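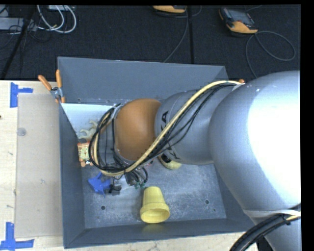 Le bac gris, sur la table en bois clair

J'ai un faible pour les vieux bacs, je l'avoue, et celui-ci plus encore que les autres ! Voyez son fond de métal, tout rayé, tout marbré, avec ses trous ronds et sombres... Esther Urio voulait que je le repeigne (elle repeindrait la maison entière si on la laissait faire), mais j'aime trop ces griffures pour les cacher.

Depuis que je me suis lancée dans le grand tri d'hiver, tout passe par lui. J'y pose ce qui traîne, en vrac, sans réfléchir, et je ne décide qu'ensuite : à garder, à donner, à rapporter à Henrique qui me prête toujours trop de choses. Les parois penchées sont bien commodes, la main descend sans se cogner et on attrape facilement les petites bricoles du fond. Sur ma table en bois clair, il est juste à la bonne hauteur, et mon dos m'en remercie.

Comptez quand même presque 40 minutes par fournée, surtout si, comme moi, vous vous arrêtez sur chaque objet pour vous rappeler d'où il vient. Il me reste le placard du couloir, que je garde pour avril, avec du thé et la radio.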